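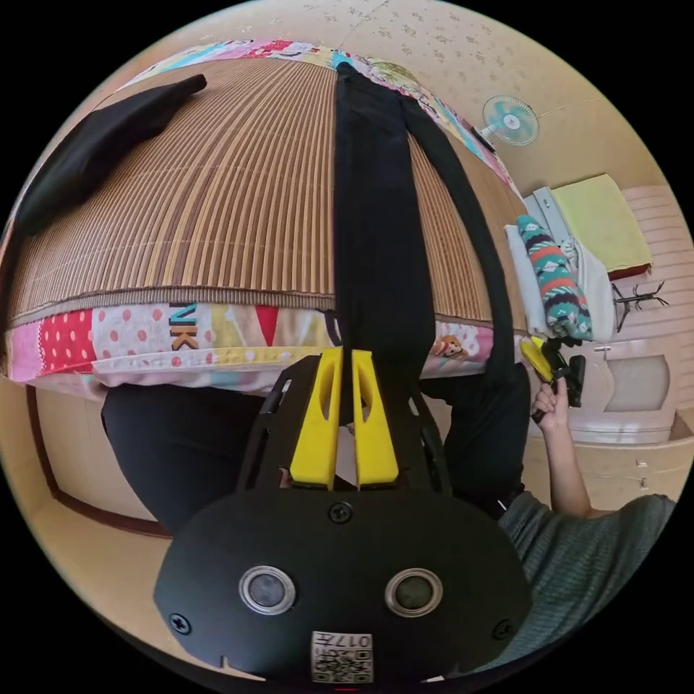
April, evening. I came back late from Adeck and my head was full, so I decided to do only the bed. The bamboo mat is already on top of the patchwork quilt, earlier than last year. Dagný says I am too much in a hurry for summer, but I sleep badly without it.

The black things are the worst to fold. I find one and I don't know which side is the front — then I start again. My mother could fold a shirt in two moves. I need more, and it still looks tired.

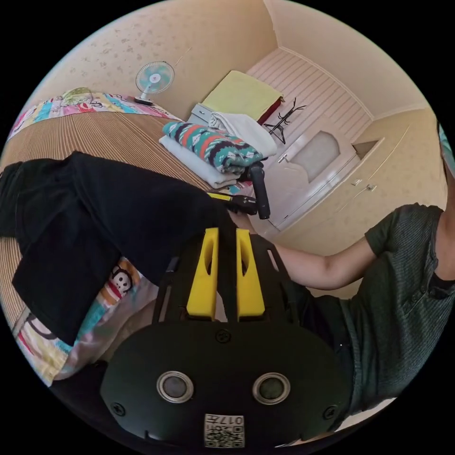

The patterned sweater with the white ones, and the fan by the wall.

I want to give the sweater to Preben before he goes north, but I did not decide yet. Nearly 10 now. Tomorrow I must call Apinya about the rent.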